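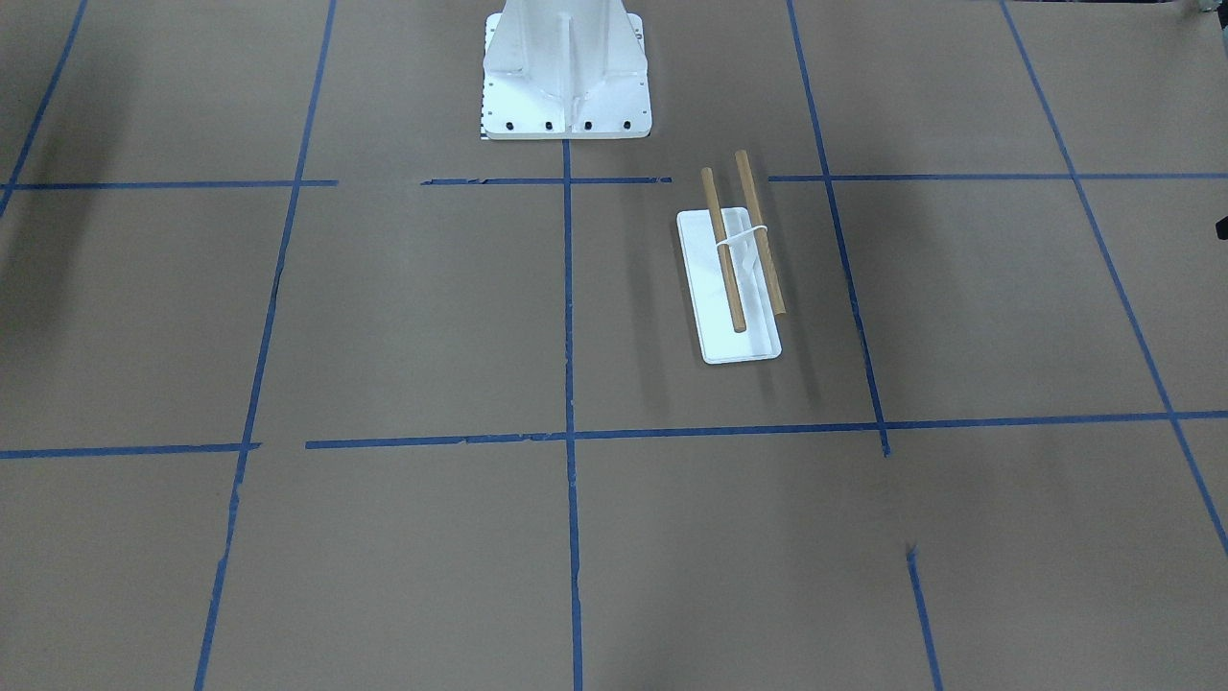 Hivstead Workshop – Props & Materials Bench

Home | Notebook | Stock list | Bench rota | Contact

May 13, 2023

Kraft paper is down on the work surface again and taped off into panels with the blue painter's tape. My lines wander. I did own a straightedge at the time, so no excuses there. Anyone who wants them truer is welcome to the roll and my knees.

Main job was the dowels. Two of them, rubber-banded together near one end and laid on the white tray. The band is one of the thin white ones from the Skorton bag. It holds, but in a lazy way: the pair still spreads a bit toward the far end, so if you pick them up expecting one neat stick you will be let down. A second band lower down would fix it. I have left it at one for now, as the sheet says "loosely bundled" and for once we have managed to follow the sheet.

Cut ends are rounded over with 60 grit and then whatever was left on the block. Good enough for handling. No splinters in me so far. The end grain comes up paler than the sides, and I quite like it, so please don't stain these.

The tray has creases and scuffs on the inside. Tried wiping, tried wiping harder. They are part of the tray now. Fedulton wants $59 for a replacement pack, and I am not spending that on cosmetic grounds when the rim is fine.

Paper: the roll had 229 feet on the label in November and it is getting thin. We go through it faster than we admit – mostly tape lifting the top layer when somebody pulls it straight up. Peel it back low and slow, please. The panels are there so things get put back where they came from, which works for everyone who looks at them.

To do:
- reorder paper (Frimpong was cheaper last time, slower too)
- second band, try it lower down
- redo the worst tape line, or decide it has character
- find the good scissors

Scissors were not in the drawer marked scissors.

Print this page | E-mail this page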